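Home | Back Issues | Shop Floor | Events | Subscribe

We use cookies to keep you signed in and to count visits. Accept | Manage settings

Looking after the two-arm cell

A few of you wrote in after the October issue asking what upkeep on our Sukedberg cell looks like day to day, so I'll tell you what I do (other people at Cleridholm have their own habits, and we argue about them).

First thing every morning I wipe down the table and both sets of gripper fingers. Plain water and a lint-free cloth, that's it. I used to use the strong stuff from the Skalthorpe cabinet until it turned the finger pads shiny and everything started slipping. Lesson learned!

Next come the cables. I run each arm slowly through its whole reach and watch the loop at the upper joint while it moves. You want slack there, but if it brushes the arm on the way around, re-tie it before you do anything else. I lost a whole afternoon last spring to a cable that only complained at one angle.

Finger pads get swapped every 3000 grasps. The Vieira sheet taped inside the cupboard door still has the old number on it, so please ignore that one. A swap takes me 17 minutes an arm if I have the right hex key, and a lot longer if I don't.

After new pads I always redo the camera check, then finish up with the nesting cups. They're a great test: thin handles, slick plastic, lots of colors, and they have to go back in order. I do 46 pickups at low speed and write every miss in the log. If an arm drops more than a couple, I check the pad screws before I touch any settings – it's nearly always the screws.

One stack, with the blue and yellow cups still out on the table:
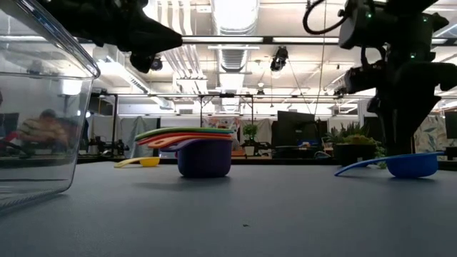 Spare parts and how to get them

Pads, screws and cable ties are in the gray drawers by the door. Take what you need and mark it on the sheet. I reorder when the pad box gets down to 80, and delivery has been slow lately, so don't wait until your last pair is worn through.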